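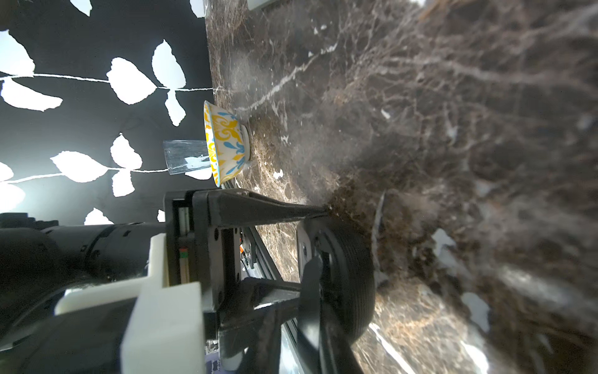 House rules for a two-armed bench (second go)

May 1, 2022

I promised I'd write these up properly after the last post, where I moaned for five paragraphs about standards documents and then didn't offer anything useful. So, rules. They're mine, they're for small arms on a tabletop, and if you work with the big yellow things behind a fence you need a proper risk assessment and should probably close this tab.

Some background for new readers. I do the bench work at Gadstead, where we're trying to get two arms to tidy and set a table without me hovering. Before that I was at Tiongson, a place that had a 61 page safety manual and a broken stop button on the second bench. I read the whole manual in my first week (keen!) and I couldn't tell you a single thing in it now, except that the word "shall" was in bold every time.

The sheet on our wall has 13 lines. I won't give you all of them, as a few are only about where we keep the hex keys.

The one I care about most is that whoever starts a run has the stop within reach and keeps a hand free for it. Tea goes on the other desk. I've been told off for this by my own sheet, with someone pointing at it, and fair enough.

Next is saying it out loud. "Arms live" before power goes on, "arms off" once it's gone, and you wait for an answer if anyone else is near the bench. It feels daft for the first day or two and then you stop noticing. We pinched it from the kitchen my sister worked in, where they shouted "behind" at each other all night.

Then speed. Any new object, new program or new gripper bits, and you run the first pass at a quarter speed. If you change one thing halfway through, you go back to a quarter. People hate this rule. I hate it too, usually at the end of the afternoon, and that's exactly when I've bent things.
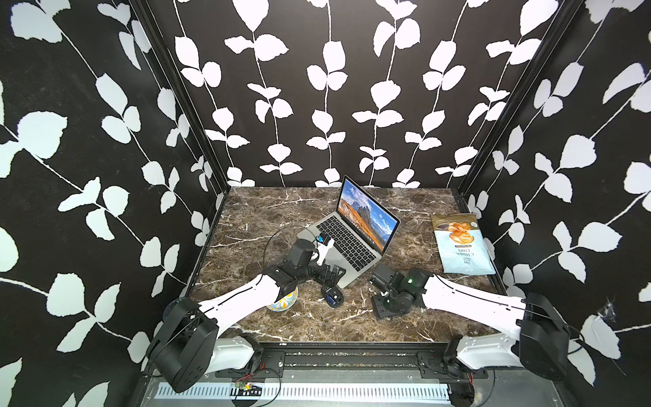
What's allowed on the table is where I've changed my mind the most. My first version said test objects only, meaning foam blocks and the plastic cups, and it lasted until we wanted to learn anything about real tables. Now the rule is that things can be ordinary, but each one needs an owner who has said yes. A laptop sitting open with a gripper hovering over the keys is allowed under that, and so is a bag of cassava chips or a ceramic mug tucked under an elbow. What you can't do is leave something there because you forgot it. The owner's yes goes in the log, one line, and then we can all stop arguing about who pays.

Cables get their own line on the sheet. Before each session, with the power off, you move each arm by hand through its full reach and watch the slack. If a loop can get to a gripper, you re-route it. Tape is fine for a day. After that it wants a proper clip. I use the stick-on ones from Cutitz and they hold well enough if you wipe the surface first.

The log itself is a plain text file and it's now up to 1,735 entries, most of them very dull. Date, who, what changed, anything odd. I had a nicer version in a spreadsheet with drop-downs and colours, and everyone stopped filling it in within a fortnight. Dull and filled in wins.

Someone in the comments asked whether we follow the Barkau checklist. Sort of! I like the first half very much, especially the bit on handing over a bench at the end of a shift. The second half assumes you have a separate control room and I have a chair. Take the handover page and leave the rest until you've got the floor space.

Still to sort out: what to do about visitors (at the moment they stand behind the line of tape, and the line of tape is peeling), and whether both arms should stop when only one of them trips. I say yes, always. The other view is that a frozen arm can be in the way of the one you're trying to free, and I do see that. We'll be trying it both ways through May and I'll report back.

Comments are open. If your sheet has a line on it that mine doesn't, I'd love to hear it – especially if there's an embarrassing story behind it.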